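Group project, final write-up — Lacey Bramwell and Ettore Pagano

# What goes in the kitchen bin on Roy Street?

When we first picked household rubbish as our topic, our tutor Mr Seixas warned us it would take over our lives, and he was right! Lacey can't walk past a kerbside bin in Janside now without wanting to lift the lid.

## Why we chose it

Janside and Rarkside share the same collection trucks, but Rarkside has had a green-lid food scraps service for much longer. We wanted to know whether people in Janside would sort their food waste if they were given a caddy and a bit of encouragement, or whether the habit takes years to settle in. Ettore's nan swears it took her one week and a fridge magnet.

## How we did it

We dropped letters into 100 letterboxes, and 60 households said yes, which was far more than we had hoped for. Each one filled in a diary through May, writing down every bag they tied off and what was mostly in it.

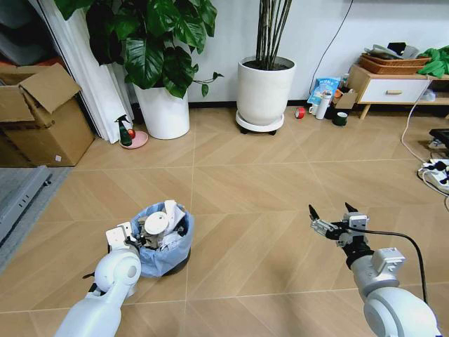
The diaries came back in all sorts of conditions — one had clearly been used as a coaster — but people had taken real care with them, and several wrote us lovely long notes in the margins. We typed everything into one spreadsheet and checked each other's pages, because by the second evening we were both making silly mistakes.

## What we found

The diaries gave us 2,796 entries. Food scraps were the biggest group, followed by soft plastics and then paper that could have gone in recycling. Tissues and paper cups caused the most arguments. Lots of people weren't sure which bin they belonged in, and to be fair neither were we until we rang the council and were put through to a very patient man.
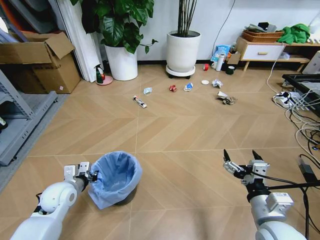

*Small bin with a blue liner, and litter on the floor.*

Homes with children filled more bags, as you'd expect, but they also sorted their scraps better than the share houses did. Our favourite margin note came from a dad who said his daughter now inspects his plate after tea.

## What we'd change

We should have given people kitchen scales, as "half a bag" means something different in every house. We'd also start earlier in the term and include some flats, where the shared bins are another story altogether.

Thank you to Dariusz Zawadzka for printing the diaries, and to everyone on Roy Street who let us be nosy.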